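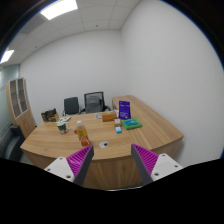
Brirlow's community office has reopened its front room after a winter of sorting out, and what a pleasure it is to have somewhere to sit down again! The old counter has gone and a big wooden desk has come in, bought second-hand for 135 pounds from a firm closing down in Fovdale, with a curved front edge and a long return running back towards the wall. It has been lived in already, with a green and white mug and a bottle with a white cap at one end, and a box of tissues within reach of anyone who has come in with a cold (or with a difficult letter from the council).

Noémi Lakatos, who runs the advice sessions, has been hoping for a proper desk ever since the office moved in last July, and she is delighted with it. "People can spread their papers out and take their time," she said. "It makes such a difference."

The room was paid for by a 500 pound gift from Zalewska, the bakery on the corner, with the rest raised at the autumn fair. Majdi Atallah will be in most mornings to help with forms, and there is no need to book.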